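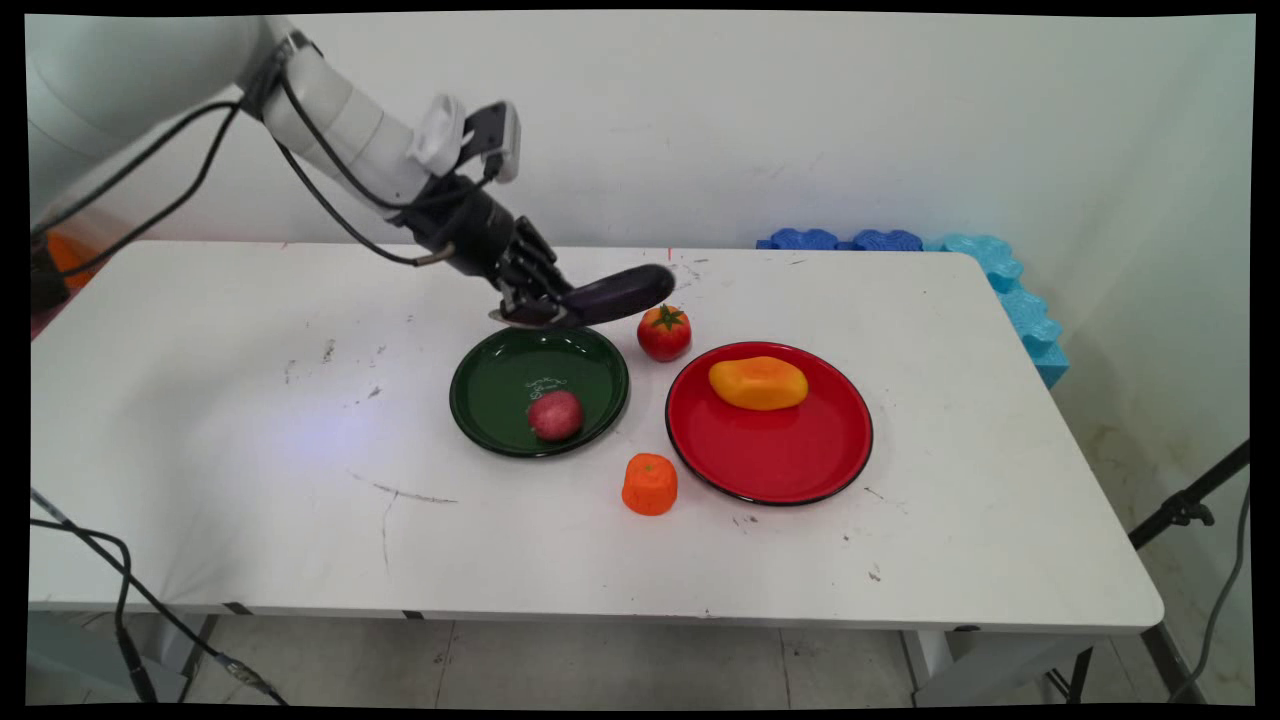

## A December afternoon at the Firwood open day

I almost didn't go. It was gray out, the parking lot at Firwood is a mess at the best of times, and I'd already been to one garden show this fall. But my neighbor had a spare ticket and I wanted to see the seed cleaning room, so off we went after lunch.

Firwood is where Flonora grows out its vegetable seed, and once a year they let the rest of us wander through. You get a paper map and a sticker and that's pretty much it. The map is drawn upside down from the way you walk in (or I was holding it wrong, I'm not ruling that out), so we did the whole thing backward and started in the eggplant house.

I had no idea how much fuss goes into eggplant seed! The fruit has to stay on the plant way past the point where you'd want to eat it, until the skin goes dull and kind of brownish yellow. A nice dark purple one from the kitchen is much too young. Elspeth Ritchie, who runs that house, told us she gets letters every year from people who scooped out a supermarket eggplant and got nothing. I kept quiet, having done precisely that – twice.

She had a tub of pulp going and let us squish it through our fingers. The good seed sinks and you pour the rest off the top. Then it dries on screens, never in an oven, and I wish I'd known that in the spring too.

The apple side was over in the old barn. Apples don't come true from seed, so it's all grafting over there, and you could try it yourself for 2 dollars a stick. Mine looked like a bandaged thumb. They were pushing a variety called McIver pretty hard, and I have to say it's a good apple, sharp and very crisp. I bought 3 pounds and ate one in the car.

Lunch was the weak spot. There was one soup, the line ran out the door, and by the time we got there the bread was gone. Bring a sandwich if you go.

What I liked best was the cleaning room after all. There's a big old shaker called the Gritell that sorts seed by size, and it makes a racket like gravel in a coffee can. The man running it gave every kid a scoop of beans to drop in the top, and then he gave me one, too, after I'd hung around long enough.

They close the gates at four and they mean it. I came home with the apples, a packet of 50 eggplant seeds and very muddy shoes, and the seeds are in the fridge door until it's time to start them.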